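About Us

Welcome, and thank you for stopping by! Reltside is a small supplier of cups, cup holders and other bits and pieces for coffee corners, waiting rooms and staff kitchens, and we have been at it since 2000, when Jennylyn Tiongson began selling paper cups out of the back half of her aunt's stationery store on Panganiban Street.

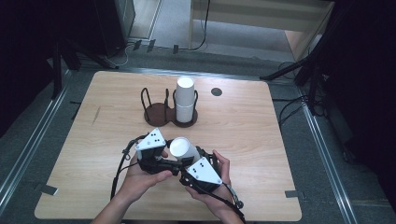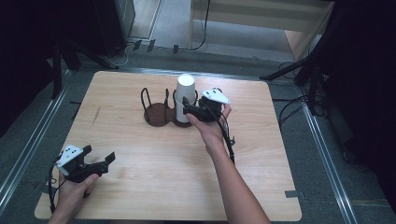
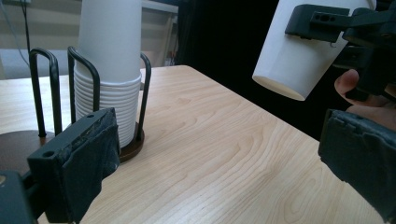
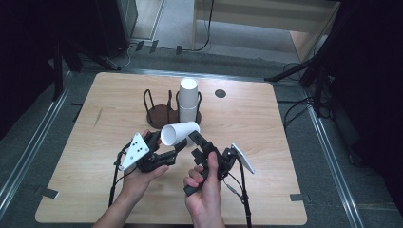
White paper cups and the dark brown holder with its black wire loops, on a light wood table.

Jennylyn's first customers were the offices upstairs. They wanted cups that came apart one at a time when you were holding a folder in the other hand, and they wanted somewhere to keep them that wasn't the windowsill. She found the cups easily enough. The somewhere took longer, and she likes to say she drove all over the county with a box of samples on the passenger seat before she met Bienvenido Villanueva, who was bending wire for plant stands at the time and thought a cup holder sounded like a nice change (he still makes us a plant stand now and then, if you ask him kindly).

The two of them have run the company together ever since. Jennylyn looks after the cups and the customers, and Bienvenido looks after anything with a base and a bend in it. Our catalog has grown to 198 items, which sounds like a lot until you see how many of them are lids! The Kastamik range covers our everyday paper cups, and Oment is the name we give to our holders and counter stands, from single-stack models for a narrow shelf up to larger ones for a busy break room.

We care a good deal about the small stuff. How far does a stack lean when it gets low? Can you get a fresh sleeve into the loops without crushing the rims? Some people like their cups mouth up and some like them mouth down, and we have had long and perfectly friendly lunches over that question without settling it, so we make sure our holders are comfortable either way.

Today we deliver to 239 regular customers, among them dentists, two bowling alleys, a good many churches and one very thirsty driving school. Many have been with us for years and we know most of them by voice. If you are just setting up a coffee corner and aren't sure what you need, give us a call before you order, and one of us will gladly talk it through with you. The phones are on from 8 in the morning, and the showroom at the back of the store has coffee on, so come in and have a cup while you look around.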